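Reporting period ending 31 March 2022. Grant: Asthorpe Toy and Household Goods Lending Library, second installment.

**Stock.** The catalog holds 900 items. Of these, 80 were added in the period, mostly by transfer from the Vovdale branch, which has reduced its storage. Records for the transferred items have been merged, and duplicate numbers were corrected by hand.

**Loans.** The standard loan period stays at four weeks. Returns within the period stand at 90 percent. Overdue reminders now go out by text message as well as by mail. 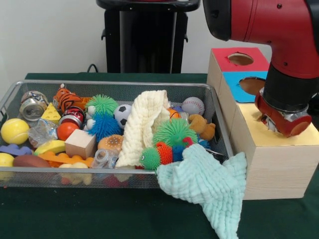 *Fig. 1. Mixed toys and household objects in a mesh tray, with a wooden box to the right.*

**Repairs.** A total of 66 items went to the Pîrvu workshop. Most needed new fasteners or fresh glue. Items with chipped paint are held back until the workshop confirms a suitable finish. The Drulach delivery of spare wheels and hinges is late and is now expected in April.

**Spending.** Shelving came in under budget. Postage ran over after the carrier raised its rates. We request approval to move the shelving balance to postage; no change to the total is sought.

**Next period.** Complete the shelf check, replace the worn labels in the puzzle section, and open the Vovdale return point two evenings a week.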